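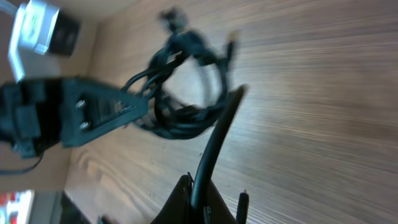

Wrist cam, black cable on a wood table. My whole week looks like this.

1/ OK, cable thread, as promised! We've been working on getting an arm to pick one cable out of a pile, and we finally have a result I'm willing to post. Long-ish, sorry, get a coffee.

2/ Quick background for new folks. Most cable work I've read uses a nice overhead camera and tries to trace the full cable, end to end, before the arm moves at all. Works great on a bright rope on a green mat. Black cable crossing over more black cable? Good luck.

3/ So Selim Ekinci and I dropped the tracing. Our method (we call it Tatum) only looks through the wrist camera and only asks one thing: if I pull gently right here, which strands should move?

4/ Then it pulls a tiny bit, compares what moved with what it guessed, and updates. Guess, tug, look, guess again. We cap it at 5 tugs per cable and after that it has to commit or give up.

5/ The tug is the part I love. A still picture of a coil can't tell you which strand goes over to the plug and which one is just lying on top. A little motion can. Blur turned out to be less of a problem than I feared too, we just train on the blurry frames along with everything else.

6/ Numbers! We ran 60 trials per method, same cables, same arm. Trace-first baseline got the right cable in 34% of them. Tatum got 68%. So double, and yes I checked that spreadsheet many, many times because it looked suspiciously neat.

7/ Then Eylül Uçar read the draft and wrote in the margin "tables are easy, go under the desk." Rude. Correct. So under the desk we went.
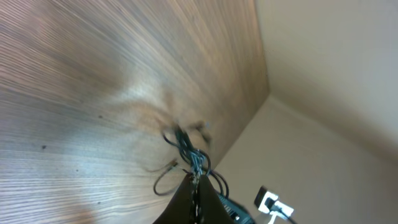
Under the desk, fingers up at the bundle. Outlet's over on the right.

8/ Hanging cables are a different animal. On a table, a strand mostly stays where you leave it. Hanging, you touch one loop and three others swing, so "what moved?" gets a very messy answer.

9/ What helped was waiting. We added a short pause after each tug so the swinging dies down, and we only compare the before and after views. Slower – almost painfully slow to watch – but the guesses got a lot saner. No under-desk success rate yet, I want a proper set of trials before I put a number on it.

10/ Stuff that still breaks it: glare off the wood finish, cables bundled so tight they move as one, and anything where the gripper hides the exact spot you need to see. That last one drives me nuts and I don't have a fix. A second camera would help but then I'd lose my one-camera bragging rights.

11/ Code goes up once Selim cleans out my hard-coded paths (there are so many). If you've tried tug-and-look on hoses or wire harnesses please tell me how it went, I'd really like to compare notes!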